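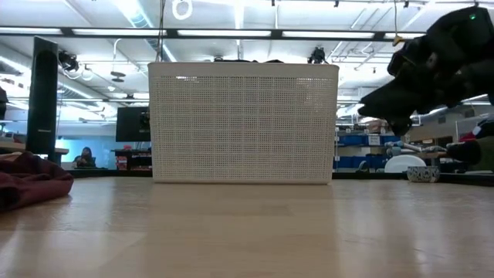 Workplace how-tos / Automation

Before you let an arm take over the basket job

Vendors will tell you the arm frees people up. Ask for what, and get it in writing.

1. Run one shift by hand first. Log every basket and every cloth. Ours came to 619 pieces on a Thursday.

2. Write down who steps in when the gripper misses. At Meltcombe that was Nazanin Alipour, who still had her old job to do – same pay, two jobs.

3. Try crumpled fabric early. Demos love a neat stack.

4. Keep 2 people trained on the manual routine for at least 4 weeks.

5. Compare the logs with the staff present. If the savings only show up on the vendor's sheet, send it back.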